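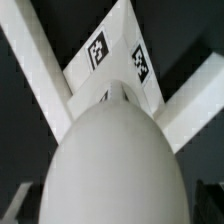 Slide 2. Start with the Herkstead claim: shorter meetings save each team up to 46 hours a year. Ask who measured it. Pause.

Slide 3. The survey had 505 replies, all from managers. Those sitting through the meetings weren't asked. Say this slowly.

Slide 4. Horrocks tried the same rules and dropped them by November. Email went up 81 per cent. I don't think that's a saving.

Skip slide 5 if we're past 11.40. Questions, then coffee.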